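Gramier Three-Finger Gripper with Ider Simulation License

Equipment catalog: End-of-arm tooling
Supplier: Jadoon
Managed by: Busell Shared Equipment Office
Availability: Purchase or shared use

Overview

The Gramier is an electric three-finger gripper intended for teaching laboratories and for departments that are planning a first automated handling station. It is supplied with a license for Ider, the simulation software in which the gripper, its wrist camera and the work surface can be set up before any hardware is ordered. Departments may purchase the complete package, purchase the Ider license alone, or apply for time on the unit held by the Shared Equipment Office.

The office recommends that departments new to this type of equipment begin with the license. Work carried out in simulation can be used to settle the choice of fingertips, the mounting position of the camera and the size of the parts to be handled. Each of these affects the final order, and the supplier does not accept returns on fitted fingertips.

What the package includes

Gripper body with three fingers and one set of black fingertips
Wrist camera bracket (camera ordered separately)
Power supply and controller cable
Ider license, 4 seats, valid for the period stated on the quotation
Printed setup manual and access to the supplier's online parts list

What must be budgeted separately

The package price does not cover the robot arm, the adapter plate between the arm and the gripper, or the wrist camera. Departments that already own an arm should send its model designation to the office with the request form so that the correct plate can be quoted. Arms acquired before the current purchasing agreement may need a longer controller cable, which is listed by the supplier as a separate item.

Replacement fingertips should be entered as a recurring cost. They are a wearing part and are excluded from the warranty. Staff time for installation and safety review should also be shown in the budget request, even where the work will be done by existing personnel. Requests that omit this line are returned to the department for completion.

Computers used for Ider must meet the graphics requirements in the supplier's data sheet. Standard office machines generally do not. If a workstation has to be purchased, it should be placed on the same request as the license and charged to the same account.

Planning the order

Ayanda Moodley, equipment planner, reviews all requests before they are sent to Jadoon. The review takes up to 8 working days from receipt of a complete form. Delivery is quoted by the supplier after the order has been accepted, and the office cannot hold a price while a department waits for internal approval. Departments that need the equipment in place for the spring term are asked to submit their forms by the end of October.

A site visit is required for purchases of the complete package. The visit is conducted by Wian Joubert and covers floor space, power, guarding and the route by which the arm will be brought into the room. No site visit is needed for the license alone.

Shared use

The office keeps one Gramier mounted on an arm in Room 708. It may be reserved by any department that has completed the safety induction. Reservations are made in blocks of 2 hours, and a department may hold one future reservation at a time. Users supply their own parts for handling. Parts with sharp edges, liquid contents or exposed batteries are not permitted in the room.

Results obtained on the shared unit may be attached to a later purchase request in place of a supplier demonstration.

Fingertips and camera position

The wrist camera looks past the fingertips toward the work surface. At close range a single part can take up a large share of the view, and the fingertips themselves remain visible at the borders. In the Ider view at the end of this section, a red-orange block occupies most of the left half and a light brown wooden surface the right, with one black fingertip at the left edge, one at the right edge and one at the bottom. The left fingertip lies over the block and the other two over the wood.

Departments should test their own parts at this distance before fixing the bracket position on the order form. Where a part is too large to be seen whole, a second, fixed camera should be considered and its cost included in the first request. Surface color and pattern can also be changed in Ider, and it is advisable to use a surface similar to the bench on which the equipment will stand.

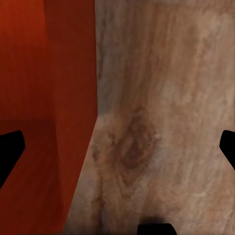

Requests and contacts

Purchase requests and budget codes: Nokuthula Mtshali
Ider license seats and renewals: Naledi Pillay
Reservations and safety induction: Naledi Coetzee

Forms are available at the Shared Equipment Office counter and on the Busell purchasing pages. Quotations are issued only to the account holder named on the form.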